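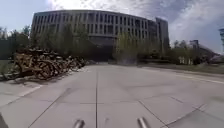
Subject: Re: [outdoor-bots] Undero kit, worth the money?

Hi all,

Someone asked:

> We're looking at the Undero navigation kit for our patrol base.
> Flereren want 3,000 for it with a year of support. Has anyone had
> one out on big open paving? Their demo is all corridors.

Yes, we've had one on trial since February, bolted to our old Edberg base, and I like it more than I thought I would! Big plazas are its strong point, oddly enough. It picks up the long joints between slabs and uses them to keep straight, so our heading drift has dropped a lot (the Guthrie unit we had before used to wander off like a dog after a smell).

Kerbs are good too, as long as they're a slightly different shade from the slabs. Where it struggles is clutter. A heap of bikes lying on their sides is a nightmare — all spokes and gaps — and the stock settings will happily plan a path between two wheels. Turn the obstacle padding up to 76 and it gives the lot a wide berth. The manual says leave it at 10. Don't!

Other moans: the mounting plate has the wrong hole spacing for anything but their own base, and the log viewer is painfully slow. Support did answer my emails the same day though.

Would I pay 3,000? For outdoor work, yes, but ask for the trial first and take it somewhere messy. Happy to send my settings file to anyone who wants it.

Cheers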